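Progress report no. 5
Two-arm cell, maintenance and setup
Prepared for: Akbulut, equipment program
Site: Drevorport
Date: 17 August 2020

1. Status

The cell is running again after the stop we reported in the previous period. The stop took 2 working days longer than we planned, and I explain below where this time was lost. The counter of the cell shows 1745 completed cycles from the first start until today. The budget line for spare parts is not exceeded.

2. Work done on the arms

Both arms were removed from the base, cleaned and mounted again. The base had become loose on one side, so the two arms did not have the same height and they met the garment at different levels. We tightened all bolts with the torque value from the manual and marked them with paint, so that a movement can be noticed early.

After mounting, the zero position was set again for every joint. The procedure must be done with the arms warm, and for this we let them move without load for 48 minutes. In February we did not do this and the calibration was lost by the next morning. The warm-up is now written in the checklist.

3. Spare parts

The finger sets ordered from Dusik arrived complete. The replacement cables from Zarkness came with the wrong connector and were sent back. This is where the 2 days were lost. The second delivery was correct. We keep one finger set and one cable on the shelf.

4. Grippers and cables

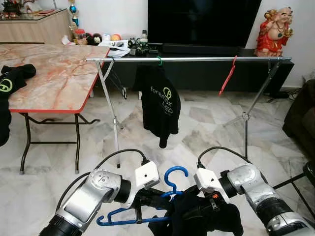 The grippers needed the most attention in this period. Their cables were pulled too tight when the wrists turned, and the old ones broke inside the jacket close to the plug. The cables now go in a free loop over each arm, and the black tape near the right wrist stays on until the next full inspection. The hanger task is our usual test after any such change: both grippers come together on one plastic hanger with a dark garment, and the fingers must clamp cloth and hanger at the same time. Dark cloth is also the harder case for our camera settings, therefore we prefer it for the test.

5. Open points

- Fixed torque check of the base bolts, interval to be agreed with you.
- Second spare cable, offer from Zarkness is requested.
- The rubber on the fingers becomes smooth with use. We would like to try a softer type before the next report.

We ask for your approval of the second and third point, as they are not in the original plan.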